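Kitchen Tips I Stopped Believing (and a Few I Kept)

By Ross Dow

I have been collecting kitchen hints for years, mostly so I can try them and cross them out. The pile is up to 48 now. Eight have survived. Some of the casualties are below, with what I do in their place.

Salt in the corn water. My mother swore it toughened the kernels. Junpei Higuchi swears by a spoonful of sugar and a splash of milk. I cooked ears all three ways and handed them out at supper without saying which was which, and the guesses were no better than a coin toss. Plain water, lid on, five minutes once it boils again. Butter and salt at the table.
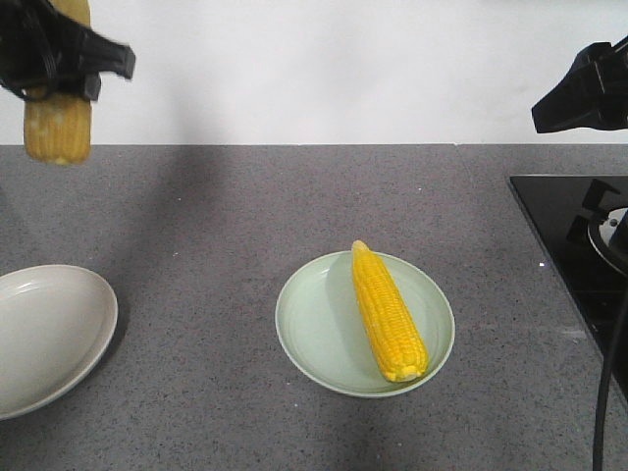 Silk is another matter. The microwave trick, where you cut off the stem end and squeeze the ear out of its husk, does work, but it cooks the corn partway and you need a mitt. For two ears, fine. For a crowd I'd sooner shuck them cold and rub off the strands with a damp paper towel.

Vinegar for everything. I don't know who started this. Vinegar is good on kettle scale and on glass. It is bad on marble and limestone, where it can leave dull spots you won't wipe off. If you aren't sure what your counter is made of, use warm water and a drop of dish soap. Never mix vinegar with bleach, whatever the video says.

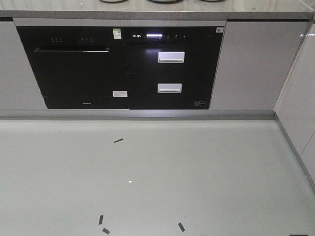
Rinsing before the dishwasher. Scrape the plates and stop there. I ran a month of loads each way last October and got the same plates back. Dried egg and oatmeal are the exceptions, and those want a soak. While you're down there, pull out the filter if yours has one you can remove. Kenneth MacKinnon was ready to buy a new machine until he looked at his.

Dishwasher cleaner tablets I'm less sure about. I bought the Pudby ones. The machine smelled of lemon for two days and then it smelled like a dishwasher.

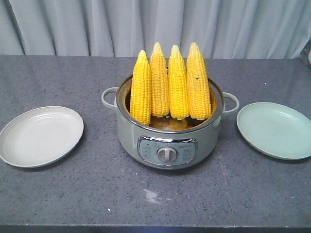 Soaking a scorched pot overnight with a dryer sheet. I tried it. The burnt rice came loose, and so did the burnt rice in the other pot, which had only hot water and baking soda in it. Keep the dryer sheets in the laundry. If the pot is electric and the bowl doesn't lift out, fill it partway with it unplugged, and keep the outside and the cord dry.

Lemon down the disposal. Smells nice for an hour. Ice cubes sharpen nothing, there being no blades in most of them to sharpen, though they may knock some gunk loose.

Next time: Calum Lindsay's method for onions without tears, which I have tried twice and cried both times.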